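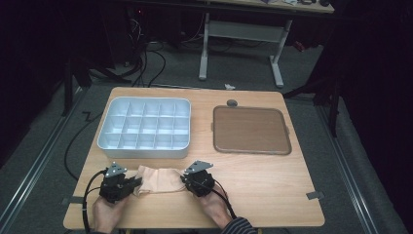 Last changed: September

The Ferry to Gronach

The ferry to Gronach left at 19 minutes past six, and my aunt was already on the pier when I came down with the suitcase. She did not greet me. She looked at my shoes and said they were city shoes, and then she took the suitcase from my hand and carried it on board herself.

I had not been in Flenivach for eleven years. The letter from my aunt was short. She wrote that the house of my grandfather was sold, that the new people would come at the end of the month, and that I should take what I wanted before then. She did not write that she missed me, but at the bottom of the page she wrote the times of all the ferries, also those in winter.

On the water it was cold. A man from the Tanguy farm stood near us with two sheep on a rope, and the sheep looked at the waves with great attention. My aunt asked him the price of hay. He told her, and she shook her head during a long time, as if he had told her about a death.

"Your grandfather paid 24 for the whole cart," she said to me.

"When was that?"

"When it was paid," she said.

The house stood where it always stood, above the road, with its back to the wind. Inside it was smaller. The clock was gone from the kitchen and there was a pale circle on the wall where it had been. I went from room to room and touched things. I wanted to feel something big, but I mostly felt hungry.

My aunt made soup. While it was cooking she put on the table the tin box in which my grandfather had kept his buttons. As a child I was allowed to sort them when it rained, first by color and then by size, and he paid me one coin for the work. Then in the evening he poured them all together again, so that there would be work for me the next day. I had believed for years that he did it by mistake.

Under the buttons there was a small notebook. I opened it near the middle. He had written down the weather, every day, in one line. Rain, wind from Etell. Rain. Fog until noon, boat late. Each line had a number, and the last one was 3404. After it the pages were white.

"Did you know he did this?" I asked.

"Of course. He read it to me on the telephone."

"Every day?"

"I live on the other side of the hill," my aunt said. "The weather is different there."

We ate the soup. It needed salt, and we both put salt in it and said nothing. Later she washed the bowls and I dried them, and the window became dark, and the light of the last boat went slowly past the point.

"You can take the table too," she said. "I would ask 125 for it from another person."

"I have no place for a table."

She hung the towel on the nail and looked out for some time. Then she sat down, took the pencil that was tied to the notebook, and pushed both of them across to me.

"It is clear now," she said. "Wind from the south, but not much. Write it small, he did not like to waste paper."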